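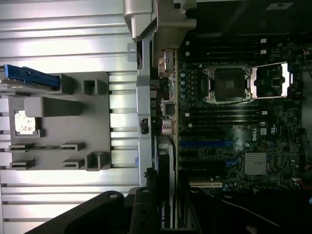
Damián Mansilla holds that a shared workshop should teach a robot to put a computer together before it teaches one to take a computer apart, and many Plitholm members agree with him. The Plitholm bench is a long-running build at the Sirkness shared workshop, where an arm, a desktop tower and a good deal of patience are brought together most Tuesday evenings. It was started one April by Igor Koubek, who had 400 dollars to spend on everything but the arm.
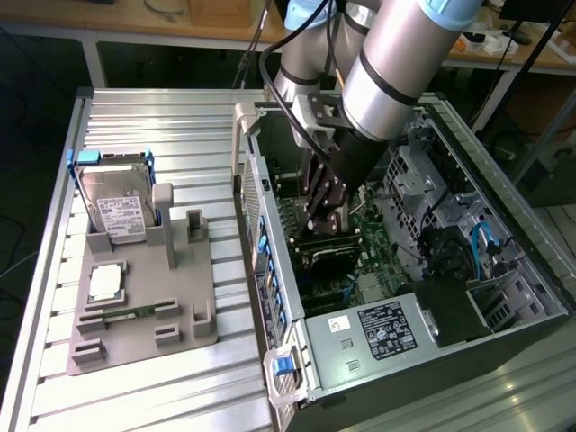 Koubek's first idea was to leave the loose parts in a shoebox and let the arm hunt for them, and he was fond enough of it to try for 3 months. The printed tray came next, and it is still the piece that visitors ask to take home. Every part has a place of its own – the hard disk drive stands upright in a slot, blue caddy and all, while the processor lies in a square pocket with the memory module in a long groove below it. The tray went through 5 versions.
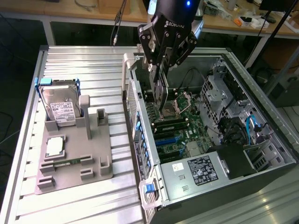

The drawings for all of them are kept at the workshop under the name Montecinos, and anyone who asks kindly may copy them. A smaller sister build, Poltel, uses the same pocket shapes for laptop parts, though it has been slow going and its tray is still being redrawn.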